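Mittwoch, 14. November 2018

Sortierplatz Pomo, Tisch 2 in der Werkstatt Botcombe. Grünes Tuch aufgelegt, Drahtkorb aus dem Regal geholt und gefüllt. Stofftiere, Bälle, Tücher und Metallteile bleiben vorerst gemischt. Die drei Kästen stehen rechts daneben, versetzt, so kommt man an jeden heran. Bestandsliste liegt im Ordner Estinano, Blatt 413. 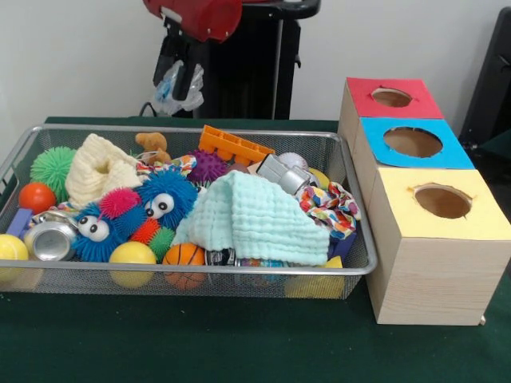 Korb und Kästen auf Tisch 2. Vorne links die zerdrückte Getränkedose.

Die Stacheltiere und Fusselbälle nehmen viel Platz weg, die kleinen Bälle rutschen dazwischen. Strickstoff künftig zuunterst legen, dann bleibt der Teddy oben. Für die Liste fehlt noch eine Nummer für den orangefarbenen Noppenstein, vorläufig 2607.

Offen: Ersatzkorb bei Delacroix anfragen, Tuch auf 375 g nachwiegen, Etiketten für die Kästen drucken.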